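Kimard Hard-Shell Spinner, Sage Green
Item 3495 | Listberg Luggage and Travel Goods

Overview
The Kimard is a ribbed hard-shell suitcase on four spinner wheels, sold in one size and one color. The shell is made in two halves that close along a seam. Molded ribs stiffen the broad faces and keep the panels from flexing when other bags are stacked on top. Color is solid through the shell material, so light scuffs do not expose a different base color. 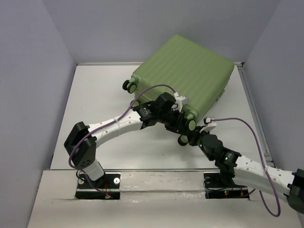 Wheels
Each wheel turns and swivels independently. Tires are black and hubs are color-matched to the shell. Wheel housings are fixed from inside the case, behind the lining. To reach the fasteners, open the case flat, unzip the lining at the wheel end and fold it back. A replacement wheel set (part 222) contains four wheels, eight screws and a hex key. Replace wheels in pairs if one tire shows flat spots. The Clendosano wheel set has a different bolt pattern and does not fit.

Specifications
Shell: two-part, ribbed
Shell color: sage green
Wheels: four spinner wheels, black tires, green hubs
Interior: two compartments, zippered divider on one side, cross straps on the other
Lining: gray polyester, removable at wheel end
Luggage class: checked
Warranty: 30 months, shell and wheels

Care
Wipe the shell with a damp cloth and mild dish soap, working along the ribs. A soft toothbrush clears grit from the grooves. Do not use acetone, paint thinner or abrasive pads. Remove hair and thread from the axles with tweezers before it packs down behind the hub. Dry the seam before closing the case for storage.
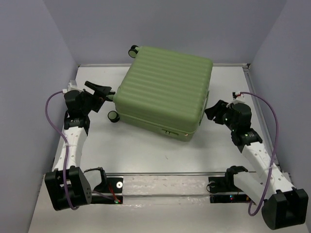
Storage
Store closed and empty, upright or on its side, away from heaters and direct sun. Leave the straps unbuckled. Smaller bags may be nested inside if the halves meet without pressure along the full seam. A case that has been forced shut over a bulky load may need a day open on a flat floor before the halves line up again.

Availability
The current run is 2000 pieces. Stock is shared with the Ó Riain store, and units returned with shell damage are not resold. The next delivery is expected in April. For parts and warranty claims, contact Malachy Quinlan at the service desk and quote the item number. The desk is closed Saturday.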